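Re: Zudesby shuttle, week two

On Thursday Keir Shearer wrote:

> Has anyone ridden the driverless shuttle yet? Trostex says it now copes with the Nisbet roundabout. I'd like to hear that from a passenger.

Keir,

I rode it twice. It copes with the roundabout by waiting until there is no traffic, a technique my late aunt also favoured. We sat there for seven minutes while the 335 bus went past, came back and went past again.

Otherwise it was smooth. It braked hard for a carrier bag near Jokska and ignored a man waving at the stop, so it has the manners of a proper bus driver.

The fare is still £2, exact money only, on a vehicle with three screens and no coin slot. I've asked Trostex how that works.
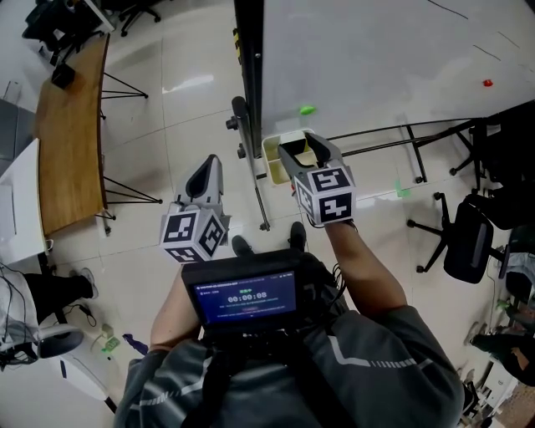
*Timer at eight seconds, white tiles, black shoes.*

I'm going again at 3 if you want to come. Bring a book.

Babar Satti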